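Search products, kits, spares
Basket Menu

Odelent PC Assembly Kit for School and College Robot Clubs
March, by the Gondeo workshop desk

We first put this kit together for the Kanaujia student build challenge, where teams teach an arm to fit parts into a desktop computer, and so many clubs wrote in asking for the same set that we've made it a proper product (and very glad we are too!). You get the fixture tray, the printable files for it, and 9 worksheets that take a class from first pick to full build. The tower and the arm you supply yourselves, and an old office machine does beautifully.

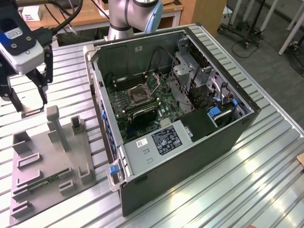
Case on its side, CPU socket open, memory-type module waiting in the grey tray.

The tray is 3D-printed and has raised slots for the parts, so the arm can find each one in the same place every time, which saves a great deal of sighing in a lunchtime club. Do clamp it down before you teach any positions. The early worksheets stay with the memory slots, and only when your students are happy there do we send them on to the processor, which wants a gentler hand and a slower approach.

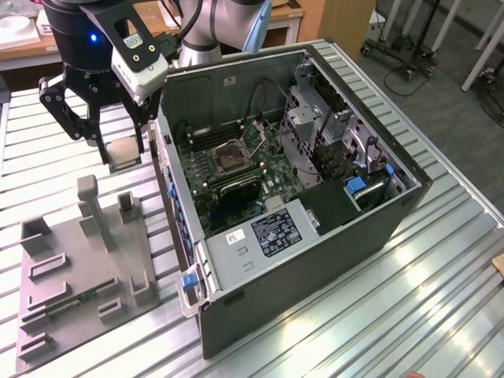
Processor held in the gripper fingers, with the socket frame up.

Practise with a dead chip first, please! The kit costs 700 Drultuvent credits for member clubs, and spare trays are sold in packs of 2.

Reader comments

Our year tens loved it. Worksheet four took us three sessions, mind you, so leave plenty of time.

Does the tray file fit a smaller printer bed? Ours is tiny.

Gondeo desk: yes, there's a split version in the same folder, and it bolts together underneath.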